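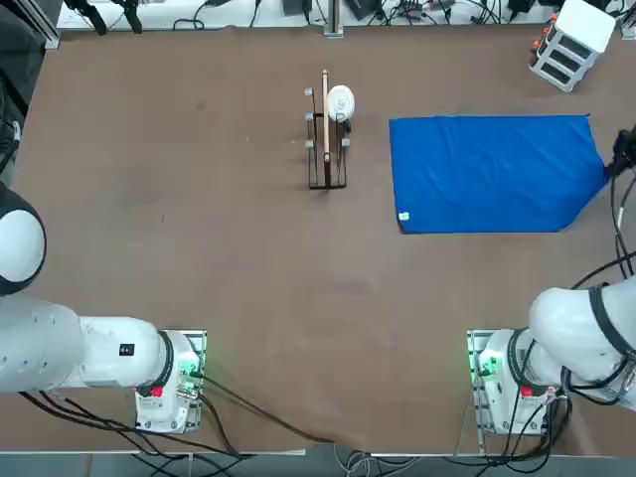 Comparing two sets of gripper fingers on a cloth folding task

The procedure below compares two finger sets, the Brerno and the Nitard, on a bench with two arms. It assumes that both arms are already calibrated and that you can log gripper current and finger opening. Allow an afternoon for each set.

1. Lay the cloth flat to the right of the dish rack. Leave the rack in place during all trials, as it limits the approach angle and the results should include that.

2. Zero the gripper with the fingers closed. Repeat this after every change of fingers. Sudheer Kartha found that skipping it shifted the closing point enough to spoil a whole batch.

3. Set the closing speed to 25 mm/s and leave it there for both sets.

4. Lower the open fingers until they touch the cloth, then close. Start at the corner nearest the rack and work round.
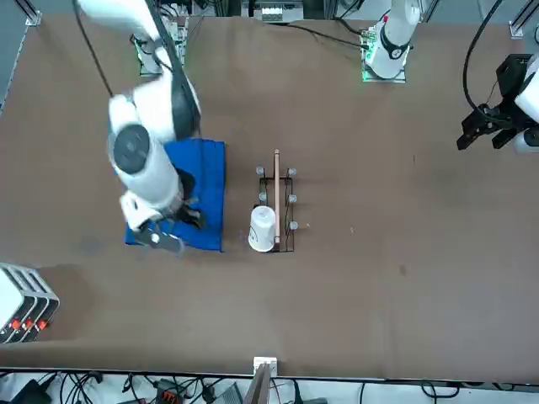
Contact height matters more than closing force at this stage. If the fingers press too hard, the cloth bunches under the tips and the log shows a good grasp where there is only a pinch of loose fabric. Raise the target height by 1 mm and try again before changing anything else.

5. Lift, carry the corner across to make a diagonal fold, and release. Record a slip if the corner leaves the fingers before the release command.

6. Run 300 trials per set. Swap the fingers and repeat from step 2.

Save the logs under the name of the set - Annapurna Venkataraman's plotting script sorts by folder and ignores file names.

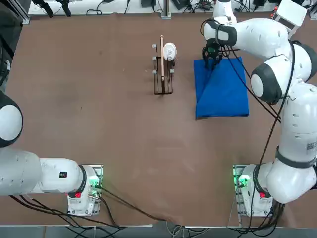

Can the wrist camera be used to judge whether the grasp succeeded?

It can be used as a second check, but the fingers hide the cloth edge when closed, so take the slip count from the current log and use the camera only where the log is unclear.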